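Home Organization Basics
Session 4 handout: Small objects on a work surface
Instructor: Mwajuma Mugo
Rerdale Adult Learning, Room 10
Thu 15 November

Before you start

Bring last week's inventory sheet with you. If you missed Session 3, take a blank copy from the front table and fill in the first column only. The second column gets filled in during tonight's exercise.

We are leaving drawers and closets alone until next term. Tonight covers one flat surface and the small things that end up on it. Most people in the course listed a kitchen counter, a desk or a hall table as their worst spot, and the method is the same for all three.

1. The board as a work area

Set a wooden board on the floor or on a table and treat its edges as the limit of the job. Anything outside the board is not part of the exercise. A board is easier to learn on than a whole counter, and it can be carried to better light.

Pick a light-colored board if you have one. Dark small items show up well on it. White items show up less well and are the ones people miss on the first pass, so look for those on purpose.

Old stains in the wood are fine. Do not stop to scrub. Cleaning is Session 6, and mixing the two jobs is the most common way to finish neither.

2. Loose clusters

A loose cluster is a handful of small things sitting near each other with no order to them. They are close together only for the reason that someone put them down there. Typical members are a little bowl or cup, something short and dark such as an eraser or a cap, something round and white, and one colored item half hidden by whatever is next to it.
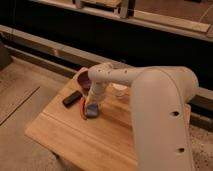
The half-hidden item matters more than it seems. When students write a list from memory, it is usually the one left off. Write your list while looking at the board, and look from two sides before you call it complete.

Use these headings on your sheet:

Item - what it is, in as few words as possible. If you can't tell, write "unknown" and go on.
Size - smaller than your palm, or larger.
Shape - round, long, flat, hollow.
Belongs - the room it should go back to.
Used - this week, this month, or longer ago.

Do not guess at "Used." If you live with other people, leave it blank and ask them at home.

3. Hollow things first

Bowls, cups and lids are handled before anything else. A hollow item can hold other items, and this is useful and also a trap. It is useful while you sort, because small pieces stay in one spot. It is a trap afterward, because a bowl with things in it looks put away.

The rule for this course: a bowl may be used as a holder during sorting, and it must be empty when sorting ends. If you want a permanent holder, choose one on purpose and label it. The Lirnau stacking trays in the supply cabinet are available for practice. Please return them to the cabinet with the lids on.

A tipped bowl should be set level before you put anything in it. Check under the rim as well. Flat items such as coins and washers slide under there.

4. Order of work

Step 1. Fix the edges. Decide where the work area starts and stops.

Step 2. Look without touching. Take a full minute. Fill in the "Item" heading on your sheet.

Step 3. Clear one corner of the board, the one nearest your writing hand. This is where finished items will wait.

Step 4. Lift the hollow items, check inside and under, and set them down level.

Step 5. Move one item at a time. Pick it up from above, straight up, so you don't push its neighbors off the board. Put it down before reaching for the next one.

Step 6. Keep going until the cluster is gone. If two items turn out to belong in the same room, they can sit side by side in the finished corner.
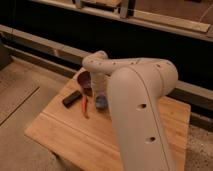 Step 7. Carry the finished items to their rooms. Make one trip per room, with the hollow items last.

Step 8. Come back and look at the bare board. Write the time at the bottom of your sheet.

5. Common problems

Picking up several things at once. It feels faster, but you end up with a handful and no decision about any of it. Put them all down and start Step 5 again.

Pushing items around. Sliding a thing to the other side of the board does not count as sorting. It has to reach the finished corner.

Stopping to fix something. A broken cap or a dried-out marker goes in the finished corner like everything else. Decide about it when it gets to its room.

Working against the grain of the room. If everyone drops keys on the hall table, the keys belong on the hall table. Change the "Belongs" heading and get a hook or a dish - the Biltetti handout from Session 2 has a page on hooks.

6. Homework

Choose one surface at home and run Steps 1 to 8 on it three times before next week. Use a separate sheet each time. Bring all three sheets, including any you did not finish.

Reading: Liao, Small Things at Home, pages 91 to 100. The chapter on garages can be skipped.

The course resumes in March for anyone taking Part Two. The materials fee is unchanged, and sign-up is at the front desk.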